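Keeping a Tea Log for a Year
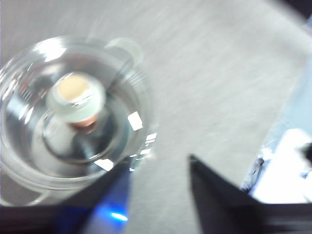
I started writing down every cup of tea I drank last May, mostly to find out how much I was spending. My wife thought it was a lot. I used a plain ruled notebook from the drugstore and wrote one line per cup: the tea, how long it steeped, the time of day, and a word or two on how it tasted. I'm not particular about most of my gear, but I do like a clear glass mug with a thick rim and a short rounded handle, and I've used one like that for most of the year. With glass I can judge a black tea by its color and skip the timer.

The final number was 1,446 cups. That works out to just under four a day, which was higher than I would have guessed. If you had asked me before I started, I would have said two, maybe three on a cold day.

The money part was less bad than expected. I spent $525 on tea over the twelve months, and a big piece of that was one order in the fall when I bought too much oolong. Take that out and I was paying well under 40 cents a cup. My wife has agreed to drop the subject.

The everyday tea was Prajapati, the loose Assam in the red bag. I have been buying it for years and never thought much about it. In the log it shows up more than everything else put together. My notes on it are very boring. "Good." "Good, strong." "Fine, forgot it on the counter." It takes milk well and it can sit for six minutes without turning bitter. The second bag I bought in winter was dustier than usual and I had to rinse the strainer more often, but the next one was back to normal.

Vorkska was the smoky one. Haris Tomić gave me a tin of it when I helped him move his workshop. I liked the first cup a lot and the second cup less, and by the end of the week I had figured out that I only want smoked tea after dinner and only when I've been outside. I still have half the tin. It makes the cabinet smell like a campfire, so it lives in the garage now.

I tried cutting out caffeine after 3 in the afternoon starting in January. The log has a column for sleep from that point on, just a yes or no for whether I woke up in the night. I went back and compared the two months with the rule to the two months after I gave it up, and the difference was small. I woke up a bit less with the rule. I was also going to bed earlier then and it was dark out, so I wouldn't put much weight on it.

Water made more of a difference than I expected. We have hard water here and there is always a film on top of black tea if I use it straight from the tap. I bought a Zalerell pitcher filter in March and the film went away. The taste changed too, a little brighter, and I had to cut the steeping time on the Assam by a minute. The filters last over two months for us. The instructions say to soak a new one first, and you should, or the first pitcher comes out gray.

There were 63 cups marked "bad." I read through those to see what they had in common. Most were tea bags at work or in hotels. A good number were green tea that I made with boiling water when I was in a hurry. A few were the oolong, which I never learned to make properly. Elis Morgan, who sold it to me, says to use more leaf and less time, and I've written that on a piece of tape on the bag.

I also had three cups of something called Grornau, a herbal blend with fennel in it, when I had a cold. I put those in the log but I'm not sure they count as tea.

I'm not going to do a second year. Writing the line got to be automatic, but I was tired of carrying the notebook around, and I noticed I was sometimes making a cup just so the day didn't look empty. I did keep the steeping times, copied onto an index card inside the cabinet door. The next thing I want to sort out is the kettle, which has started clicking off before it boils.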